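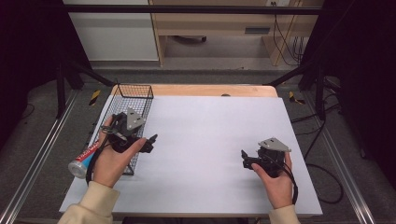

Clearing a table: notes for the December evening talk at Stultden

Start slowly. People will still be finding chairs and putting their coats somewhere. Say hello to Lucie Sutherland, who asked me back, and thank Gaétan for the tea.

Opening. I want to talk about tables tonight, and I know that sounds like a small subject for a winter evening, but I've been thinking about them for years and I'm very fond of them. A table is the first thing to fill up in any room. You come in with your hands full, you put it all down, and there it stays until somebody needs to eat, or glue something, or do the post. (Pause, let them think of their own. There'll be a laugh from the back if Keegan Fraser has come, as his dining table is a bit of a legend.)

Go to the slide. Leave it up while you talk.

Start with the wire basket, over on the left of the white top. I do love a wire basket. You can see into it from across the room, so you never have to tip it out to find the scissors, and dust falls through the mesh. What it won't do is keep small things. Pencils poke out, and drawing pins are gone by teatime. If you want one for small bits, put a folded tea towel in the bottom, or a piece of card cut to fit. Raymonde Carrier lines hers with old wallpaper and they look lovely. Hold up the one I've brought.

Then the spray can, lying down next to it. Ask the room: who has a can at home that lives on its side? Hands will go up! I always say a can has one good place and that's upright, with the lid on, on a shelf away from the cooker and out of the sun. Lying down it rolls, and it always rolls towards the edge you aren't looking at. Stand it in the basket if the basket's deep enough, otherwise give it a jar or a tin of its own. Remind them to read the back of the can about heat. Don't get drawn into the long conversation about furniture polish, there isn't time, and last year we lost the whole tea break to it.

The white surface on top of the wood. I'm keen on this and could go on, so keep it to a couple of minutes. Light wood is beautiful and it marks if you so much as look at it. Putting a plain pale top over it gives you somewhere to work and you can see every crumb. You can also see exactly what you've left behind, and that's half the battle with tidying. At home I use an old white shelf on the kitchen table when I'm sorting the button tins, then it goes back behind the door.

Cables next. There are black ones hanging down by the desk at the back, and a coil of it on the carpet over on the right. Coiling is a good habit and I'd like everyone to go home able to do it properly: loose loops, over then under, and a bit of soft tape to finish. Never round the elbow! My father did it round the elbow all his life and every lead in the house had a twist in it. Do the demonstration with the long lead from the box. Ask Aaliyah Penner to hold the other end, she's done it before and she's patient with me.

If it's going well, mention the desk behind, with its drawer under the top. One drawer, shallow, close to where you sit. Mine has stamps, tape, a ruler and the good pen, and I won't have anything else in it.

The exercise. Hand out the trays. Each table gets a basket, a few odds and ends and 10 minutes. The rule is that everything has to come off the top, and then only what you'd use tomorrow goes back on. Walk round, don't hover. They will get silly about the odds and ends and that's fine, it's nearly Christmas.

While they're working, the story about the parish hall at Ullum, where we sorted up to 200 jam jars in an afternoon and every lid was on the wrong one. Keep it short. Leave out the wasps.

Questions. Somebody will ask what to do about other people's clutter. I never have a good answer. I say give them a basket and don't look inside it, and after that it's between them and their conscience.

Somebody may also ask where the baskets come from. Mine are all second-hand, so I can't help much, but Raymonde has a list and will have it by the door.

Before they go: the swap shelf is back in January, please bring clean things only, and could whoever borrowed the long folding table let Gaétan know. Trays to be stacked by the sink. Take my own basket home this time.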